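Call for participants: remote teleoperation study, Grilleo project

Grandeck is recruiting adults for a study on how people with no robotics training guide a robot arm through short kitchen tasks. The results will be used to compare two ways of learning from human demonstrations. Sessions take place at our Doltville laboratory.

Participants work at a white table laid out with toy kitchen items, among them a colander, a plate, a ketchup bottle, a small blue bowl and a toy oven.

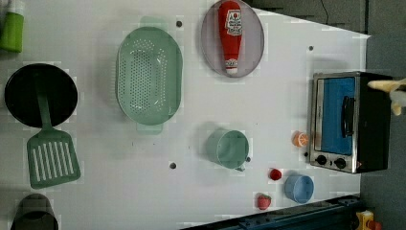
Each participant attends 3 sessions and completes 100 short trials in total. A trial begins with a spoken instruction and ends when the operator releases the controls. Failed trials are kept and labelled as such – there is no penalty for them, and payment does not depend on performance.

The first round collected 182 usable demonstrations from 19 operators. Policies trained on that set placed objects reliably but were slow to recover after a missed grasp. The present round therefore asks operators to correct their own errors without resetting the table.
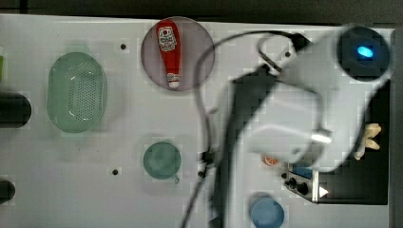
Arm speed is limited in software, and a member of staff is present at all times with access to the emergency stop. Arm motion and overhead video are recorded. Voice recordings are deleted after transcription.

Requirements: aged 18 or over; normal or corrected vision; able to use both hands; no previous paid work with robot arms.

Apply through the Cosgrove participant portal, quoting Grilleo. Applications close on Jun 17, 2021. A further round is planned for October – unsuccessful applicants may ask to be kept on the list.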